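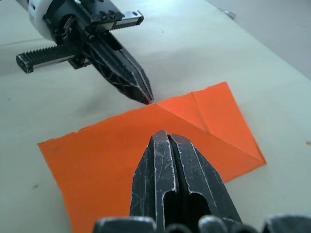
The crease planner lived in a single file that I was a little ashamed of and very fond of. It had started as 100 lines. By November it had grown a second half that argued with the first half, and I was the one who had to get them to agree before the people from Wastberg came to see it fold.

I loved that job. I want to say so early, because what follows is mostly about a bug.

Paper is wonderful stuff if you write software for it. A block on a table has a place and an angle, and when you let go of it, it stays. Paper has opinions! Push one corner and the far edge lifts. Press a fold too soon and the whole sheet slides an inch, and then every point you were so sure about is an inch wrong. Our planner, which we called Leka, had to think about two arms at once - one to hold, one to fold - and neither of them could be told anything useful until the other had made up its mind.

The bug was this. On the second fold, and only on the second fold, the holding arm would let go early. It wasn't much, 13 milliseconds or so on a good run, but the sheet knew. It would breathe out, a soft little shrug, and the crease would land crooked.

I blamed perception first, the way you do. The edge finder was old and I had never trusted it. I stayed late and drew its guesses over the camera picture, green for what it saw and red for what it expected, and the two lines sat on top of each other so neatly that I felt I owed it an apology. I gave it one, out loud. The lab was dark except for the bench lamp and it seemed all right to talk.

Then I blamed the controller. I turned the gains down until the arms moved like they were underwater. The holding arm let go early, slowly.

So it was the planner. It was my file.

I made tea and read it from the top. There's a kind of reading you only do to your own code, where your eye slides over each line because you remember what you meant by it. I tried to read it as if a stranger had left it on a bus. Hold, reach, touch, fold, press, release. Each step waited for a signal from the other arm. I had drawn the whole thing as arrows on a sheet of scrap once, and I went and found the sheet and laid it beside the keyboard.

On the drawing, release waited for press to finish. In the file, release waited for press.

I looked at that for a good long while. Press had two signals, one when it began and one when it was done, and on the first fold they came so close together that it made no difference which you listened for. The second fold went through a double layer. Double layers take longer to press. The holding arm had been hearing "I've started" and taking it to mean "you can go now," which is a mistake I have made in kitchens.

One word. I typed it, then sat with my hands in my lap like somebody who has just put the last card on a card house.

I could have run it on the arms right then. I ran it in the simulator first - 300 folds, all on the little gray paper that Ovodis draws for you, with its corners that are always too sharp. It took long enough for the tea to go cold. Every release came after its press. I scrolled up and down through the log just to watch the timestamps line up, release after press, release after press, as regular as fence posts. I may have hummed.

Then I put a fresh sheet on the table and squared it up by eye, badly, on purpose. The planner should be able to take a crooked start. I typed the command and leaned in.

The first fold went down. I had seen it so often that I could have clapped the rhythm. The arms backed off, the edge finder blinked through its guesses, and the plan for the second fold came up on the screen, longer than the old one by a hair. You could see the wait in it, a short flat stretch on the timeline that hadn't been there before.

The folding arm swung over and pressed. The holding arm held. It held, and it held, and I noticed I was pushing down on the desk with two fingers to help.

Press done, said the log. Release.

The paper lay still.

I ran it again with a sheet turned the other way, and after that with one of the thick ones from the Zimwood box, the ones we all avoided. Somewhere in there it got light outside. I wrote the commit message four times, because the first three had exclamation points in them, and then I put one back in and went to look for breakfast.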